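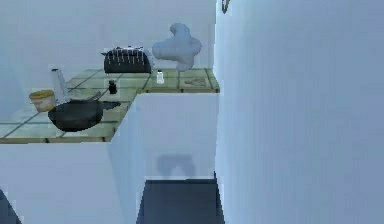 Counter in the rendered kitchen, overview camera. Pan at the front, white bottle on the rear section.

Ticket 1211
Product: Guvalano kitchen simulator
Raised by: Hendricks, Castuncombe office
Handled by: Traltden support
Opened: 04/07/2018
Severity: medium
Status: closed, with one item carried over

Problem as reported

We run a pick-and-place job in the simulated kitchen with three cameras switched on: one overview camera that looks at the counter, and two secondary cameras that are meant to look at the work area from closer in. Since moving to release 14 the overview camera is fine but the two secondary ones are no use. They give us pictures, the pictures are the right size, and there is no error in the log. What they show is plain blue-grey with no counter in it. One of them gets a piece of the arm in the corner. The other gets nothing at all.

The job stops when the controller decides it can't find its target. Each run is set to a limit of 2000 steps and none of them reaches it. The arm goes to its hover position over the rear counter, the controller asks the secondary cameras for a position, gets nothing back, and after a wait it gives up with "target not found". We then get a failed run and have to restart by hand.

This matters to us because the same controller settings are due to go onto the real arm in December, and we don't want to send anything across until we know whether the fault is in the controller or in the pictures it is being given.

What we had already tried before opening the ticket

Restarted the simulator. No change.
Restarted the whole machine. No change.
Loaded the kitchen from the copy on the shared drive, in case ours was damaged. No change.
Turned the lighting up and down. The overview picture got brighter and darker as it should. The secondary ones changed shade a little and still had nothing in them.
Ran the job with the arm held at its start position. Same result.

First reply from support

Thank you for the log. As there is no error we don't think the renderer is failing. A camera that fails in release 14 gives a solid black picture and writes a line to the log, and you have neither. A blue-grey picture normally means the camera is working and is either looking at a plain surface or looking out past the scene into the background. Please could you send the saved pose for each camera and tell us which part of the scene each one is attached to.

Please also turn off picture compression while you are testing. It puts faint blocks into flat areas and people have spent time on those thinking they were a shadow or a badly drawn wall.

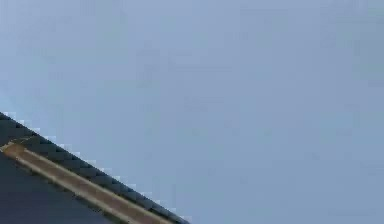
Pose files sent. Both secondary cameras are attached to the arm base. We didn't choose that ourselves, it is how the kitchen came to us from the previous release. When we open the file in the old release the poses read the same, figure for figure, and there the cameras see the counter.

Compression is off now. It made the flat areas smoother and did nothing else.

We also tried moving the first secondary camera by hand in the scene editor. Turning it in small steps to bring the arm towards the middle, we did in the end get the edge of the counter to come in. So the camera can see objects and draw them. It was pointing the wrong way.

Second reply from support

That helps a good deal. Between the old release and release 14 the arm base was given a new set of axes so that it matches the real arm. Anything attached to the base keeps its stored figures, but those figures are now read against the new axes. For your cameras that comes out as a large turn away from the counter. The overview camera is attached to the room and isn't affected, and that is why it looked right all along.

There is a conversion step in the upgrade tool that should have dealt with this. It only runs if the scene is opened through the tool. If the scene is opened straight from the file menu, it is skipped and no warning is given. We have raised that with the development team as a separate fault.

To correct your scene:

1. Close the simulator and make a copy of the kitchen scene.
2. Open the upgrade tool and choose the copy.
3. Tick "convert attached sensors". It is off by default.
4. Save under a new name and open it in release 14.
5. Take a still from every camera before you start a job. 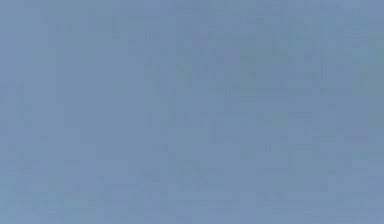

Did the steps in the order given. The first secondary camera came right straight away. The second did not, and still had a flat picture. We ran the tool again on the converted file, which was a mistake, as it turned the first camera a second time and we lost that one as well. Went back to the copy and started over.

On the second attempt we noticed that the second camera's pose was marked as locked. The tool leaves locked items alone and says so only in its own report file, which we hadn't looked at. Unlocked it, ran the conversion once, and both cameras now have the counter in view.

Ran the job six times after that. No "target not found" in any of them. The arm hovers, gets a position and carries on to the pick. Two of the runs placed the bottle further back than we would like, but that was so before the upgrade too and we will raise it separately if it carries on.

Closing notes from support

Cause: sensor poses not converted after the change of axes on the arm base. One pose also locked.
Controller: no fault found, and no settings changed.
Advice to site: do not run the conversion twice on the same file. Keep the original until the stills have been looked at.
Carried over: warning to be shown when an older scene is opened from the file menu. The Hendricks team has asked to be told when this is in a release, and has also asked for a check that stops a job at the start if a camera has nothing but a flat picture. Passed on as a request, no date given.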